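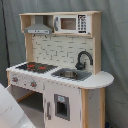 Photo: Birnberg Toy Library

2023-05-04

The Birnberg Toy Library has added a wooden play kitchen to its long-term loan list. The unit, listed in the catalog under the shelf name Purnano, can be reserved from the front desk or through the online form. The loan period is 8 weeks and can be extended once if no other household is on the waiting list.

The kitchen came to the library in February as part of a lot of used play furniture from the Zastari day nursery, which was closing its second site. It was inspected and cleaned before being entered in the catalog. Items that need only minor work are normally released within a month, but large furniture takes longer because each piece is assembled, checked, taken apart for storage and then assembled again.

The unit is a one-piece design with a hutch above the counter and a lower cabinet section. The panels are light natural wood with white-painted surfaces and gray details. Cooking and washing areas share a single white countertop: a black stovetop panel with printed red burner markings is on the left, and a gray rectangular sink with a black gooseneck faucet is to the right of it. A gray range hood is fitted in the hutch over the stove side, next to a white toy microwave with a printed keypad. Two small hooks under the hood will take light utensils. The backsplash is printed in a white brick pattern.

Condition is graded as "used, good." The grade reflects wear on the front edge of the countertop, where there are small dark scuffs and chips. The library does not repaint edges for cosmetic reasons. Borrowers are asked to note the existing marks on the loan sheet at pickup so that they are not charged for them on return.

The deposit is 43 dollars, refunded in full when the kitchen comes back complete. Members on the reduced-fee plan pay no deposit. The loan itself is covered by the annual membership and there is no separate rental charge.

The kitchen is too large for most compact cars when assembled. It is handed out in sections, with the fasteners in a labeled bag and a printed assembly sheet. Two adults should allow an hour to put it together. The screws must be tightened by hand only — power drivers strip the inserts, and a stripped insert counts as damage under the loan terms. Once assembled, the unit should stand against a wall on a level floor and be fixed with the strap supplied in the fastener bag.

For cleaning, the library recommends a damp cloth and mild dish soap. The sink is for dry play. Water should not be poured into it, and wet cloths should not be left on the counter or the wood posts.

Toy pans, dishes and play food are not part of the loan. They are cataloged separately in 4 sets, each packed in its own box, and may be borrowed at the same time under the usual item limit.

Delivery within the town is available through Yurchenko Movers for households without a suitable vehicle. Delivery is booked and paid for directly with the company, and the library needs one working day's notice to have the sections ready at the side entrance.

The catalog now holds 700 items. A play workbench from the same Zastari lot is still being checked and will be listed when a replacement vise handle has been fitted.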